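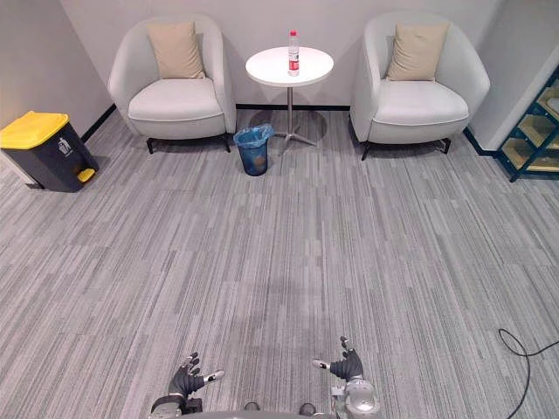 Lounge resets are the part of the evening shift that changed most at our building since the robots came in, so I'll start there. A lounge reset used to be one person's job from start to finish: pick up what people left, empty the waste, put the furniture back, vacuum, move on. Now the robot does the pickup pass and a person does the rest. A corner like the one we have, two tub chairs with a pillow each and a little round table between them, is on its list every night. A water bottle left on the table is its kind of item. The small basket with the blue liner is still ours, and so is the pedal bin with the yellow lid, for reasons I'll get to.

Haruto Ebihara wrote:

> We're being offered the same setup at the Bultby site starting in
> August. Management says no jobs go away, "only tasks." I've heard
> that before. For those of you at Kendness or anywhere else that
> already has them: what did it do to your hours, and who ends up
> fixing its mistakes? Also, did anybody get a raise for
> supervising the thing?

Hours first. We have 108 rooms and common areas on the evening list, and the number of people on the shift has stayed the same. One person left in the spring and was replaced. What did change is the start time. We used to come in at 5:00 and now it is 6:30, with the robot running its first pass before we get there. The total is the same, but two people on our crew had to redo their child care and one lost the last direct bus home. Ask about start times before you ask about anything else. It wasn't in the presentation we got.

Who fixes its mistakes: we do. When it can't finish an item it puts the room on an exceptions list, and whoever has that floor clears the list by hand. Last month we had 403 exceptions. Most take a minute or less. A bottle rolled under a chair, a pillow it set down on its face, a cable on the carpet that it stopped short of. The trouble is that they come in while you are doing something else, and the Pono software wants each one closed out with a reason code. I spend nearly 3 hours a week on codes, and that time didn't exist before.

Waste stayed with us because we asked for that. The vendor, Serrano, wanted to include liner changes in the second phase. Our people said that pulling a liner and checking what is in it is how we find keys, badges and once a hearing aid, and the manager agreed to leave it alone. Recycling is the same. If your crew has a task like that, name it early and get the answer in an e-mail.

Physically it is easier work, I will say that. There is a lot less bending to pick things up off low tables and out from under seats. My knee is better than it was a year ago. On the other hand, the job is more broken up and more of it is spent looking at a tablet. The older members of the crew dislike that part more than the younger ones do, though not by much.

On the raise — yes, but small, and only for the person on each shift listed as the lead. The rest of us close exceptions on the same pay as before. We have asked for it to be looked at again when the contract is renewed.

I can send you the task split sheet we use, with the notes on what we would change. Write to me off the list and tell me how many floors you have.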